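Talks > Workplace > Speaker notes > The desk you come back to

THE DESK YOU COME BACK TO
Speaker notes, 10/04/2026
Runs long. If the previous talk overruns, drop the Drilell part.

OPENING

Leave the title up while people sit down. Don't start with a joke.

I was asked to talk about shared desks and why people don't like them. The people who asked me had already decided the answer was that people need time to get used to it. I've been hearing that one for years. We got used to it, we still don't like it, so let's look at the desk itself for twenty minutes.

Ask for hands: who sat at the same desk every day last week? Then ask who had to wipe something off one before they started. Wait for the second lot of hands. Don't comment on them.

WHAT WE WERE TOLD

Firora sold us the shared desk plan with three promises. Less space to pay for. Cleaner rooms. People who talk to each other more. I kept the brochure. Every desk in it is spotless and has one plant on it.

The space saving I'll give them. We went from 1376 desks to 983 and the building still works most days. I've seen the rent figures and I won't argue with them.

The cleaner rooms I don't believe. A desk that belongs to one person gets looked after in small ways. Somebody puts a coaster down. Somebody notices the wobble and folds a bit of card under the leg. When it belongs to whoever gets there first, the coaster goes home in a bag and so does the card.

As for talking more, I have no idea, and neither does Firora. They asked people if they felt more connected. I once ticked "yes" on a form like that to get to the next page.

THE SURFACE

Slow down here. This is the part I care about.

When people complain about shared desks they start with noise or screens, but let them talk for five minutes and they get to the top. Sticky, scratched, cloudy. They put a laptop down and they don't like what they're putting it on. Facilities hears this as fussiness. I'd call it a fair reading of how much anyone has thought about the place they work.

Put the picture up and say nothing for a few seconds. 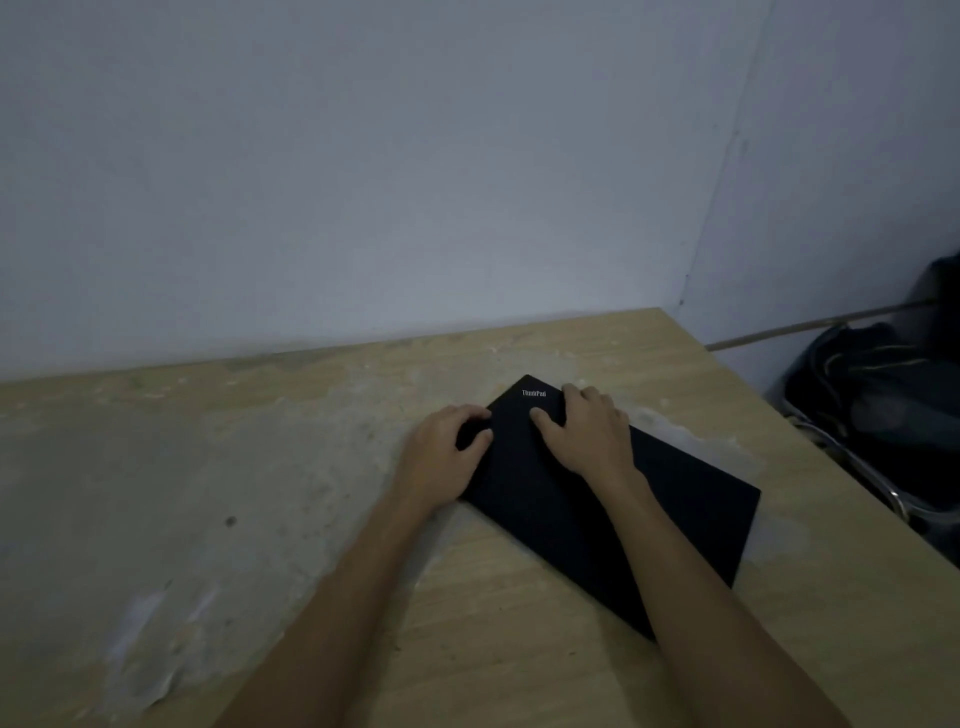

A shut ThinkPad on a pale wood-grain desktop. Look at the worn patches to the left of it.

Ask the room what they noticed first. Most will say the laptop. Fine. Then ask about the desktop.

Points to make while it's up:

The laptop's edges are straight and its lid has a faint sheen. The wood under it is blotchy and gray-white in big patches. We put money into the thing we carry and very little into the thing we lean on for seven hours.

I can't tell you from a photo what does this to a finish. It could be cleaning spray, it could be sleeves and elbows, it could be cups. Vorkgate will tell you it's always the spray. Vorkgate sells a different spray.

Someone may say it's only cosmetic. Ask them if they'd eat lunch off it, then move on before they answer.

DRILELL (skip if late)

Drilell is the booking tool. You pick a desk on a map, you get a green square, you walk in and it's yours until six. The map is accurate. I tested it and never once found a person sitting in my green square.

What the map won't tell you is anything about the desk. Every square is the same green. The good one by the window and the one with the rough patch where your wrist goes look exactly alike. So people learn it by hand and keep it to themselves, and by December the good desks were gone by breakfast and the bad ones sat there with green squares on them all day. Management called this "healthy demand."

I asked if we could add a note to each desk. I was told 469 requests were ahead of mine. Pause here — it usually gets a laugh and I'd rather they laughed at that than at the desks.

THE NWACHUKWU TRIAL

Be careful in this part. I like the result, so I should trust it less.

Nwachukwu is our smaller building. For one winter they did something very dull there. They sanded and refinished every desktop, put a cloth and plain water spray at the end of each row, and left the booking rules alone. Complaints about desks went down. Complaints about everything else stayed where they were.

Does that prove it was the surfaces? No. People like being noticed, and anyone who sees a crew show up with sanders feels noticed. It was also a quieter season over there. I'd want a second winter before I put it on a poster.

But compare the bills. Refinishing cost us 704 dollars a row. The survey that found out how people felt about the old rows cost more than that, and it didn't sand anything.

WHAT I'D ASK FOR

Keep this short. They will be looking at the clock.

Walk your floor after hours with the lights full on. Crouch so your eyes are level with the desktop and look along it toward a window or a lamp. You'll find the worn spots in a minute. Mark them with tape and write the desk number down.

Fix the ten worst before you buy any more software.

Stop using the word "experience" for furniture.

If a vendor shows you a desk, ask to see one that's been in use for four years. Firora told me they'd get back to me on that.

QUESTIONS

Likely ones:

Standing desks? Same tops, same wear, plus a motor to fix. No strong view.

Desk mats? They hide the damage and crumbs get under them. I use one at home.

Isn't this a small problem? Yes. It's also one we can fix with sandpaper, and I've sat through plenty of meetings about bigger ones that we can't.

Leave the contact slide up. Take the cable back to the front desk afterward — they charge for those.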